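Sourdough and Rye Baking Classes at Padow: Frequently Asked Questions

Updated 04/05/2020. Short answers, more gets added when we have a minute.

Are classes running right now?
No. All in-person classes at Padow are off until further notice. Everybody booked has been emailed. Check spam first, then write to us.

Do I get my money back?
Your pick. Full refund or credit. Credit is good through the end of October and can go toward any class, including the longer rye one. Refunds take a while, we do them by hand in the evenings.

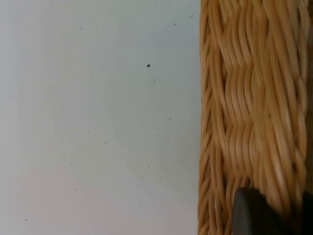
What about gift vouchers?
Still good. Any voucher that runs out while we're closed gets extended automaticaly, you don't need to send it back. Keep the code.

Can I learn at home in the meantime?
Yes! Starter by mail. Dried flakes in a paper packet, with the same handout we give in class. Add flour and water, wait, feed, wait some more. Most kitchens need a week. Cold kitchens longer.

I can't find bread flour. Now what?
All-purpose works. Use a bit less water, expect a softer dough and a flatter loaf. Whole wheat for part of it is fine too. We've been buying from the Brusar mill, who sell to the public again but run out fast. Mornings are best.

How big should I cut the dough for rolls?
We scale ours at 35 grams for the small dinner rolls. No scale? Go by eye and keep them all the same. Same goes for the butter in the enriched dough, which should be in small pieces before it goes in, soft but not greasy. Cut it in little blocks, a bit longer than wide, same sort of shape as the red one in the photo. Then work them in a few at a time. Dump it all in at once and you'll be chasing it around the bowl. 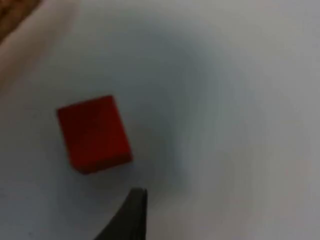

Correction on the roll recipe: the handout says 1000 grams of flour. That's the class batch. At home use 600, otherwise you'll have rolls for the whole street. Water goes down to match. The red block pictured just above is the shape we mean for the butter, by the way. Color no, shape yes. And don't melt it, people keep asking.

My starter smells like nail polish remover. Dead?
Hungry. Feed it twice a day for a couple days. Pink or orange streaks, throw it out and start over.

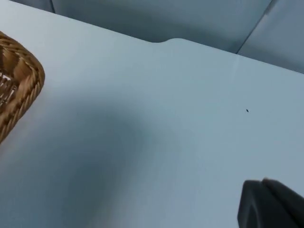 Written by the Padow class desk
Bookings and baking questions

Do I need a Dutch oven?
Nice to have. A heavy pot with a lid that can take the heat does the same job. Or a tray on the bottom shelf with hot water poured in, mind your hands.

Is the rye class beginner friendly?
Sort of. Rye is sticky and doesn't knead like wheat, so it helps to of made a few plain loaves first. We use the Baysal method, one long soak overnight and hardly any handling after.

Can I bring my kid?
Ages ten and up with a paying adult. Under that we do the pretzel afternoon, dates to come.

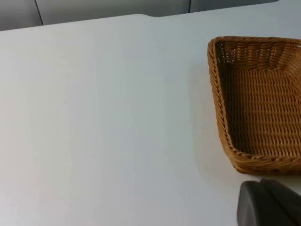 Are you vegan / nut free?
Basic loaves are vegan. The enriched dough isn't, it has butter and egg. We can't promise nut free, the walnut bread gets made in the same room.

Where do I park, once you're open?
Wedberg lot behind the building. Free after five. Don't use the bakery loading bay, they will tow.

How do I get on the wait list?
Email with your name and which class. Put 2225 in the subject line, it's our suite number and the filter sorts on it. We answer in order, please don't send it twice.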